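Ticket: Greifervergleich in der Simulation, Parallelgreifer Flillow gegen Bruditis
Projekt: Hepburn
Komponente: Greifer / Handkamera / Regler
Status: in Arbeit
Priorität: mittel
Angelegt: April 2025

Problembeschreibung

Laut Auswertung aus der Simulation greift der Flillow das eiförmige Prüfobjekt deutlich zuverlässiger als der Bruditis. Auf dieser Grundlage soll der Flillow für die Zelle bestellt werden. Ich halte das Ergebnis in dieser Form für nicht belastbar und möchte, dass die Bestellung wartet, bis die Punkte unten geklärt sind.

Zum Stand: 700 Läufe mit dem Flillow, 300 mit dem Bruditis. Warum die Zahlen so ungleich sind, steht nirgends. Im Protokoll findet sich nur der Vermerk "Rest folgt", und der Rest ist seit März nicht gefolgt. Der Vergleich wurde trotzdem schon in die Übersicht eingetragen.

Umgebung

Simulator: Otutier, Standardszene mit Holzaufbau
Arm: in beiden Reihen derselbe, Bahnplanung unverändert
Kamera: an der Hand, Blick über das Greifergehäuse auf die Finger
Regler: Kraftgrenze laut Konfiguration identisch (siehe Eintrag 2)

Eintrag 1

Szene neu geladen und die ersten 20 Läufe mit dem Flillow wiederholt. Der Arm fährt die Vorposition sauber an, daran liegt es nicht. Auffällig ist, dass die Objekterkennung in mehreren Läufen den Mittelpunkt des Objekts versetzt meldet, immer zur selben Seite. Die Abweichung bleibt innerhalb der Öffnungsweite und fällt deshalb in der Erfolgsquote nicht auf. Beim Bruditis mit seinem kleineren Hub würde derselbe Fehler schon als Fehlgriff zählen. Dann vergleichen wir aber die Toleranz gegen eine schlechte Erkennung und schreiben "Greifqualität" darüber.

Rückmeldung aus der Simulation dazu: Die Erkennung sei abgenommen, der Versatz liege vermutlich am Greifermodell. Das glaube ich erst, wenn ich es sehe. Ich habe mir deshalb die Ansicht der Handkamera vorgenommen, gleiche Szene, Finger offen. 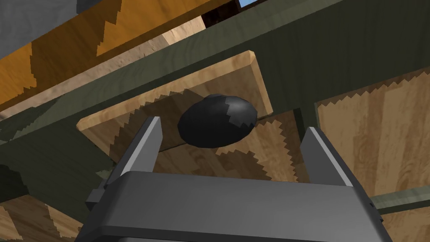

Handkamera, Finger geöffnet: gezackte Schattenkanten auf dem Holz und an der rechten Seite des schwarzen Objekts.

Die Treppenstufen in den Schatten sind kein Schönheitsfehler. Auf der hellen Platte hinter dem Objekt laufen die Zacken oberhalb und unterhalb davon, und die Segmentierung arbeitet nun einmal mit Kontrastkanten. Dazu kommt der hellere graue Bereich rechts am Objekt selbst. Wenn der dem Hintergrund zugeschlagen wird, rutscht der berechnete Mittelpunkt nach links, was zur gemeldeten Richtung passt. Bewiesen ist es damit nicht -- aber es ist plausibler als ein Fehler im Greifermodell.

Eintrag 2

Konfigurationen nebeneinandergelegt. Die Kraftgrenze ist tatsächlich in beiden Dateien gleich eingetragen. Beim Bruditis wird sie allerdings von einer zweiten Datei überschrieben, die beim Start nachgeladen wird. Wer die angelegt hat, lässt sich nicht mehr feststellen. Die Angabe "Regler identisch" in der Übersicht ist damit falsch, ich habe sie dort gestrichen.

Reibwert der Fingerflächen: bei beiden der Vorgabewert von Otutier. Für eine glatte Oberfläche wie bei diesem Prüfobjekt ist mir der zu großzügig. Ein Messwert liegt nicht vor.

Eintrag 3

Schattenauflösung in der Szene hochgesetzt, 20 Läufe Flillow. Der Versatz ist kleiner, aber noch vorhanden. Danach Schatten ganz abgeschaltet, wieder 20 Läufe: kein systematischer Versatz mehr. Die Erkennung reagiert also auf die Schatten. Ob das den ganzen Unterschied zwischen den Greifern erklärt, weiß ich nicht, und ich würde es auch nicht behaupten wollen.

Der Vorschlag, die Schatten einfach dauerhaft auszulassen, kam prompt. Dagegen spricht, dass die Zelle später Licht von der Seite bekommt und die Erkennung damit zurechtkommen muss. Eine Szene ohne Schatten taugt zur Fehlersuche, für eine Kaufentscheidung nicht.

Offene Punkte

1. Überschreibende Datei beim Bruditis entfernen, Kraftgrenze im laufenden Regler auslesen und protokollieren.
2. Beide Greifer mit gleicher Anzahl Läufe und hoher Schattenauflösung wiederholen. Zusätzlich eine Reihe mit exakt vorgegebener Objektlage, also ganz ohne Kamera.
3. Reibwert an echten Fingern messen.

Bis dahin bleibt die Übersicht im Projekt Hepburn als vorläufig markiert. Punkt 1 übernehme ich, für Punkt 2 brauche ich Rechenzeit -- bitte hier im Ticket eintragen, wann der Rechner frei ist.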